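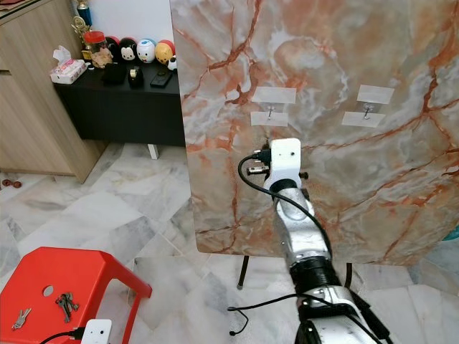

Does a sourdough starter need feeding every day if you only bake at weekends?

Mine gets fed once a week and lives in the fridge the rest of the time, and it still lifts a loaf perfectly well.

Now, on to the flour thread, which I've been meaning to answer for ages! Somebody wrote:

> I switched to the Stendetti strong white after the Florholm mill shop put its prices up, and my dough has gone slack and sticky. Same recipe as before, same tin. Do I need to knead it longer or is it the flour?

I'd blame the flour (partly). I had exactly this when I changed over last October – the first few loaves spread out like cowpats and I very nearly went back. The Stendetti seems to want less water, at least in my kitchen. I make a big batch with 800 g of flour and I now hold back a good splash, then add it only if the dough feels tight. 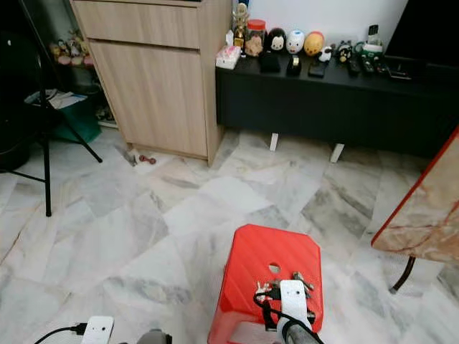 I also leave the flour and water to sit together for half an hour before the salt goes in, and I can get away with hardly any kneading after that. My other half says the crust is better too, but he'd eat it raw, so take that how you like.

A few other bits while I'm typing:

1. Tins. The Flello two-pounders are lovely but the corners stick. I grease mine with lard and dust with semolina, and the last 3 loaves dropped straight out.

2. Rye. If anyone still has the Mihăilă leaflet on dark rye, could you scan it for me? Mine got soaked and the page with the overnight soaker is pulp. I remember it used caraway and a spoonful of treacle, but I can't for the life of me remember how much.
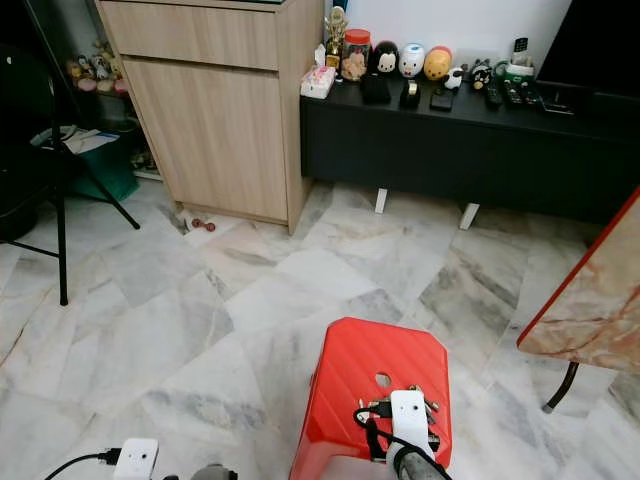
3. Bulk order. I'm up for sharing a pallet again if the delivery charge hasn't gone mad. I could take 2 sacks of white and one of wholemeal, and I've got room in the garage for other people's until they can collect. Reply to the list please, my own inbox is a disgrace.

Happy baking all!

14 replies · 2 shares
Last updated August 26, 2026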